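Brevulstead open day: a Saturday among the desks

June, by Frida Ragnarsson
Last updated: June

The bus to Brevulstead leaves from behind the swimming pool and takes 54 minutes, or so the timetable claims. Jytte Lund and I had been promised a furniture open day with coffee, and by the time the bus had visited every farm gate in the district we were both more interested in the coffee.

For anyone who hasn't come across it, Brevulstead is an old dairy where Lauritsen now makes desks. They used to make church pews, then school benches, and at some point decided that people would pay more to sit down at home. Twice a year they sweep the floor and let the public in. You get a paper badge, a cup, and a warning about your sleeves.

Our guide was Grímur Toft, who has worked there long enough to refer to the band saw as the new one. He took us first to the timber store. It smells wonderful, and I could have stayed an hour, but Grímur had a schedule and a whistle. The boards are stacked with little sticks between them so the air can move, and each stack has a card stapled to the end with the date it came in. One card just said "Arnar's, do not". Do not what? Arnar Kvaran wasn't on the tour to clarify.

From there we went into the machine hall, where a man fed boards into a planer and took them out the other side looking expensive. There was ear protection for all of us in a bucket by the door. Mine was set for a child and I wore it like a tiara. Jytte asked a question about blade angles and received a full answer, which I watched her not hear.

The finishing room is the quiet one. They use an oil from Prodwood that goes on with a rag, gets wiped off, and goes on again the next day. I was allowed to try a corner of a practice board. The colour hardly changed, and Halldóra Kvaran, who runs the room, looked at my corner for some time and said it was a good start. She then did it over while she was talking to me, without looking down, the way you'd wipe a toddler's face.

I asked her how many coats a desk gets. She said until it's done. I wrote this down in my notebook next to the price of the Zuvesstead, their big model, which I had looked up on the bus and which cost slightly more than my car had.

Lunch was in the old churning room. Pea soup, rye bread, a cheese with no label and a strong personality. We were 60 people at long tables that rocked a little, a thing I wouldn't have mentioned if we weren't in a furniture factory. Grímur folded a napkin and put it under one leg with great dignity. I gather it has been the procedure for years.

After lunch came the part I'd come for, the desk rooms upstairs. Lauritsen has fitted out a row of small rooms along the south side so you can see the desks where a desk might really live, by a window, with a curtain, and not on a podium under a spotlight. You can walk in and out as you like. Visitors are encouraged to sit, lean, open drawers and generally behave badly.

People have strong habits about desks, I learned. One woman went into each room and immediately put her elbows down, hard, as if testing a mattress. A father and son measured everything with a tape and argued in centimetres. Jytte rapped the tops with her knuckles and nodded, though when I asked what she was listening for she said she'd know it if she heard it.

My own favourite was the second room from the stairs, for the light. The wood is pale, the curtain is sheer and white and hangs in soft folds, and the daylight comes through it so evenly that you feel you might finally answer your mail. At home my desk faces a wall and a calendar from the plumber.

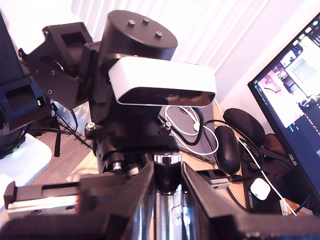
I went back to that room twice, once to think about it properly and once because I'd left my badge on the sill. Light wood is a gamble, of course. It shows every ring from every mug, and I am a person of many mugs. Halldóra had said downstairs that marks can be sanded out and oiled over, and that most people stop minding after the first one. I suspect most people stop inviting Halldóra.

The curtain, it has to be said, does a lot of the selling. I asked Grímur if it came with the desk. It doesn't. It isn't even theirs; his sister-in-law sews them, and he wrote her phone number on the back of my soup ticket. The curtains cost less than anything else in the building, and by three o'clock I'd met four people holding the same number.

There's a shop by the exit, naturally, in what was the loading dock. They sell offcuts by the bag, breadboards, wooden spoons, and tins of the Prodwood oil. Jytte bought a breadboard and knocked on it at the till. I bought 2 bags of offcuts for the stove and then felt terrible all the way home, because some of the pieces are far too nice to burn. They're in the hall now, where I trip over them.

A few practical notes if you're going to the next one. Entry is free but lunch is by ticket, and the tickets are gone by ten. Stairs only to the desk rooms, and they're steep, though there is a goods lift and you can ask. Wear shoes you don't love. The last bus back goes at 5:15 from the far side of the road, where there is no sign, only a bench, made by Lauritsen and very comfortable, number 259 burned into the underside. Jytte found that. Don't ask me what she was doing under the bench.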